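Running the Udach: questions for a small guesthouse operator

Shagufta Bukhari has managed the Udach, a guesthouse on the harbor side of Falulport, for 8 years. The property has a main building with a shared kitchen and 4 detached villas at the back of the lot. We spoke in October, after the summer bookings had closed out, mostly on the subject of priority booking and how a property of that size handles repeat guests.

The first topic was the returning guest list. Bukhari keeps it in the same reservation system that handles the rooms, with a field for the last stay and a field for the villa requested. "There are 536 names on it. Most of them will not write to us in a given year. The ones who do all want the same two weeks in summer, so the list needs rules."

The rules are short. A returning guest can hold a villa for a peak week without payment for 14 nights. After that the hold drops and the next name gets an email. Requests for a particular villa are recorded but are not guaranteed until the deposit clears. "People read 'priority' as 'reserved.' We changed the wording in the confirmation email and the complaints mostly stopped."

Her co-manager, Cormac Hegarty, handles the deposits. He moved the property from a flat fee to one night's rate, refundable up to a month before arrival. Cancellations in the last month fell in the first season after the change, although he does not credit the deposit alone. "We also began sending a reminder on the day before the refund window closes. Some guests cancel when they get it. That is fine with me. I can resell a villa with a month's notice. I can't resell it at six in the evening."

The villas differ more than the listing suggests. Two face the water and have their own decks. The other two share a path with the laundry building and are priced lower for that reason. Bukhari said the gap used to be too small, and guests who drew the laundry side felt they had paid for something they did not get. The current gap is wide enough that the lower-priced pair now fills first outside of summer.
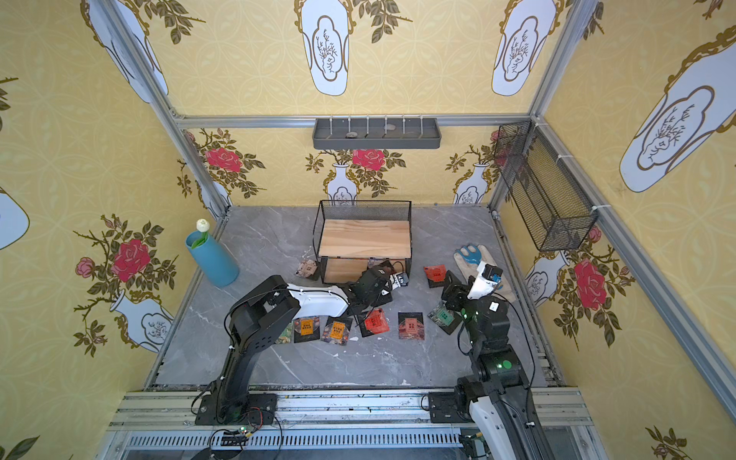
Room rates at the Udach do not include breakfast, and the minibar was taken out when the refrigerators were replaced. What remains is a welcome basket, restocked between stays and charged to the housekeeping budget. Bukhari settled on small packets of snacks in a black wire basket after trying full-size bags, which guests opened, left half finished and then asked to have cleared. Wire also wipes down faster than wicker, and crumbs do not collect in it. "The cost per stay is low enough that we don't bill for it. Billing would take more staff time than the snacks are worth." Packets with less than a month left on the date go to the staff room.

Housekeeping is run by Sidra Jadoon, who sat in for part of the conversation. Checkout is at 11 a.m. and check-in is at 3 p.m. A villa takes almost 2 hours to turn over with a pair of cleaners, longer if the outdoor shower has to be descaled. On days when every villa changes hands, she starts with whichever one empties first and ignores the numbering. "Guests tell us at breakfast time if they are leaving early. We ask them to. A text is enough."

Hot water is the item she would spend money on. The villas draw from one shared heater, and evening showers pull the temperature down in the unit farthest along the line. A separate heater for that unit has been quoted twice. Hegarty wants the electrical panel inspected before he approves either quote.

On reviews, Bukhari answers each one within a few days and keeps the reply under a hundred words. She does not offer discounts in public replies. Where a review names a member of staff, she prints it and puts it on the board by the linen shelves. Where it names a fault, the fault goes into the maintenance log with the date of the stay, so that Jadoon can check which cleaner last inspected the unit and what was written down.

Holds for next summer open to the returning list at 9 a.m. on the first of the month, by email only.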